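Where Does Orange Come From? The Story of Color in Cloth

Look at the clothes you are wearing. Your shirt might be blue, or your socks might be striped red and green. Most fibers don't start out that way. Cotton is a creamy white when it is picked. Wool comes off the sheep white, gray, brown or black. Somebody had to put the color in.

The stuff that puts color into cloth is called dye. People have been dyeing cloth for thousands of years.

What is a dye?

A dye is a substance that colors something and stays there. Paint is different. Paint sits on top of a surface like a thin skin, and you can sometimes scrape it off. A dye goes inside the fiber.

If you could look at a piece of cotton thread under a strong microscope, you would see that it is made of many tiny fibers twisted together. When cotton goes into a pot of dye, water carries the dye into the fibers. The dye holds on to them, and when the water dries up, the color is left behind.

Some dyes hold on tightly and some don't. If you have ever spilled grape juice on a T-shirt, you know that it leaves a purple stain. Wash the shirt a few times and the stain turns grayish and faint. Grape juice makes a poor dye. It does not hold on well enough.

Colors from plants

For most of history, dyes came from nature. Many of them came from plants.

Madder is a plant with small yellow flowers and long roots. The flowers are not much to look at, but the roots are reddish inside. Dyers dried the roots, ground them up and soaked them in warm water. Madder gives red, orange and a brownish pink, depending on how it is used.

Weld is a tall plant that gives a clear, bright yellow.

Indigo gives blue. This one is strange, because the leaves of the indigo plant are green. The leaves are soaked in water for a long time, and the blue has to be drawn out of them in several steps. When cloth comes out of an indigo pot it looks yellow-green. Then the air touches it, and it turns blue while you watch.

Onion skins work too. The dry, papery outside of a yellow onion gives gold, orange or brown. You probably have some in your kitchen.

Colors from animals

A few dyes came from animals. A small insect called cochineal lives on cactus plants in Mexico and South America. It is about as big as a grain of rice or smaller, and it gives a deep red. It takes a great many insects to dye one blanket.

The most expensive color in the ancient world was a purple that came from sea snails. Each snail gave only a tiny drop. In ancient Rome, purple cloth cost so much that only very rich and powerful people could wear it.

How do you make orange?

There are two ways to get orange cloth.

The first way is to use a dye that is already orange. Some dyers get orange from madder root, or from the skins of yellow onions.

The second way is to use two dyes, one after the other. First the dyer colors the cloth yellow. Then the yellow cloth goes into a weak red dye. The red and the yellow are both in the fibers, and your eyes see them together as orange. This is called overdyeing. Green was often made in the same way, with yellow and then blue.

If you leave the cloth in the red for too long, the orange gets darker and turns toward red. Dyers have to pay attention to the clock.

Making the color stay

Remember the grape juice? Dyers long ago had the same trouble. Their answer was a mordant. You say it like this: MOR-dunt. The word comes from an old word that means "to bite."

A mordant is a kind of helper. One part of it holds on to the fiber, and another part holds on to the dye. The most common one is alum, a white powder that comes from minerals. Cloth is usually soaked in the mordant first and put in the dye pot afterward.

Changing the mordant can change the color, too. Onion skins with alum give a bright gold. Onion skins with iron give a dull green or brown.

The boy who found purple

In 1856 a student in London was trying to make a medicine out of coal tar, a black, sticky goo. His experiment failed. When he cleaned out his glass bottle, he saw that what was left inside had turned a beautiful purple. He tried it on silk, and the color stayed.

He was 18 years old. His purple was called mauve, and soon many people wanted to wear it. Other scientists began looking for new colors, and they found hundreds. Dyes made by scientists are called synthetic dyes. Most of the cloth you see in stores today is colored with them. They cost less than the old dyes, and they come in very bright shades that are hard to get from plants.

A visit to a dye house

Pauline Birkett runs a small dye house in the town of Rivby. It is called Sistberg Dye House, and it colors cotton for people who make curtains, napkins and quilts.

Work starts on Monday with weighing. Pauline weighs the dry cloth before anything else. The weight tells her how much dye to use. If she guessed, one batch might come out pale and the next one dark, and the two halves of somebody's curtains would not match.

Next the cloth is washed. New cotton has wax and oil in it from the plant. The wax keeps water out, and if water can't get in, the dye can't either. Cloth that has not been washed well comes out with pale blotches.

Then the cloth goes into the dye bath. Sistberg has 9 steel tanks, and the biggest holds up to 14 bolts of cloth. A bolt is a long piece of cloth rolled up on a board or a tube. The water has to be kept moving. Cloth that lies still in a tank can come out streaky where it was folded.

After the dye bath comes rinsing. The first rinse water is full of color. The cloth is rinsed again and again until the water runs clear. Any dye that did not hold on to the fibers has to come out now, or it will come out later in somebody's washing machine and turn their white socks pink.

Last, the cloth is dried, pressed and folded. Pauline keeps a small square from every batch and glues it into a book, with the recipe next to it. When a customer wants the same orange again, she turns to the right page.

Dye and water

Dyeing uses a lot of water. In many places, dye factories have poured their used water into rivers, and this can hurt fish and plants. It is also bad for people who need the river for drinking or washing.

Careful dye houses clean their water before they let it go. Some use the same water more than once. Scientists are also working on ways to dye cloth with very little water.

You can help by wearing your clothes for a long time. A shirt only has to be dyed once.

Why do colors fade?

Sunlight breaks dyes apart, little by little. That is why a curtain may be paler on the side that faces the window. Washing takes some color out as well, and hot water usually takes out more than cold.

To keep your clothes bright, wash them in cool water, turn them inside out, and dry them in the shade.

Try it: onion skin dye

Ask a grown-up to help you. The pot gets very hot.

You will need the dry skins from a bag of yellow onions, a piece of white cotton cloth, a big old pot, a strainer, and a long spoon.

1. Wash the cloth with soap and leave it wet.
2. Put the onion skins in the pot and cover them with water.
3. Have your grown-up simmer the skins for an hour. The water will turn dark orange.
4. Strain out the skins and put the colored water back in the pot.
5. Add the wet cloth. Let it sit in the warm dye for 2 hours, and stir it now and then.
6. Rinse the cloth in cool water and hang it up to dry.

The cloth will look lighter when it is dry. Wash it by itself the first few times. The color will slowly fade, because you did not use a mordant.

Words to know

Dye: a substance that goes into fibers and colors them.
Fiber: a very thin strand. Thread is made of many fibers.
Mordant: something that helps dye hold on to cloth.
Overdyeing: dyeing cloth a second time in a different color.
Synthetic: made by people, usually in a lab or a factory.

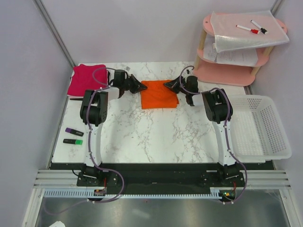

Folded cloth in bright orange.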